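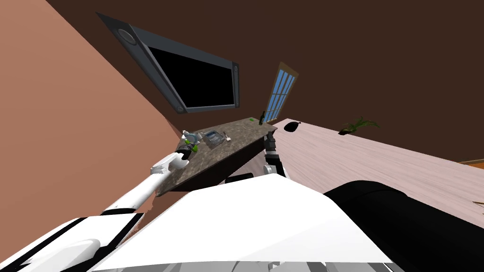
I went to the Hurkbridge open day on 6/26/23 wanting an answer to one plain question: can a machine clear a kitchen counter yet? Jitis, the firm behind the event, says yes, nearly. I drove home still doubtful.

The morning was all simulation. Their practice kitchen, Rozīte, has a granite-look counter, a TV on the wall and a potted sort of plant on a pink floor. A two-armed white robot works there on bottles and a little tray. It's a pleasant room, with far less on the counter than mine has at breakfast. Where are the crumbs, the mail, the sticky jar?

We were told Rozīte gets 200 practice runs a night. Of the last batch, 149 ended with the counter clear. I asked what happened in the rest and got a short answer about grip.

After coffee we saw the real arm, Bollum, in the back shop. It took 17 minutes to move four cups to a shelf, and one of them went up on its side. Staff clapped. I have seen a tired teenager do better, though I'll admit the arm never dropped anything.

Parking is free and the tour is too long. They plan another in August, with dishes in a real sink. I've put my name down, mostly to see the sink.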